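What Does "800 Views" Really Mean?

Say you write a blog about your pet gecko. One morning in April you check the counter at the bottom of your page and it says 800. Wow! That means 800 people read about your gecko, right?

Hold on. Let's be picky about that number.

A view is counted when a page gets loaded. Load it once and the counter goes up by one. Load it again to fix a spelling mistake and, on many counters, it goes up again. If your grandma opens your page 12 times because she loves geckos (or loves you), that can be 12 views from one grandma.

A visitor is different. Visitor counters try to work out how many different people came. I say "try" because they mostly count phones and computers. Read the page on a tablet and then on a laptop, and you may be counted as two people.

Then there are bots.
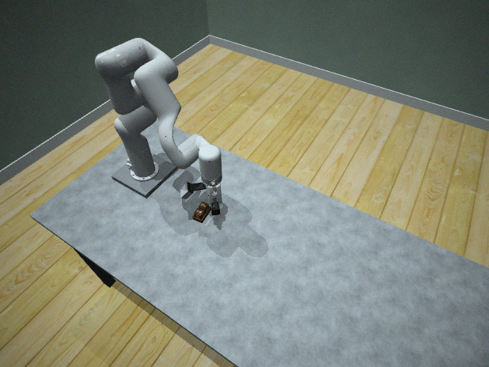

A bot is a computer program that opens web pages by itself. Some bots are useful. Search engines send them out so that your gecko page can show up when someone looks for geckos. Other bots hunt for places to leave junk comments. Don't imagine a robot clicking a mouse. A web bot has no arm and no table. It's a list of instructions running on a computer that could be anywhere, and it doesn't care about geckos one bit.

Vaughan Cosgrove keeps a blog called Piratitz, all about pirate ships. He got 91 views on his first day and was thrilled. Then he looked at a better counter, one that leaves out the bots it can spot. It showed 3 visitors. One of them was Vaughan.

Was the better counter right? Maybe. Some bots are good at pretending to be people — so even a careful counter can get fooled.

You will also see ads that promise to bring you lots of visitors for a small price. Ask who these visitors are. Did they pick your page? Will they read it? If the ad won't say, I'd keep your allowance in your pocket.

So what should you look at? Try comments, the kind that mention something you wrote. "Nice post!" could come from anyone, or any bot. "Why did your gecko drop its tail?" probably came from a reader, and you should write back.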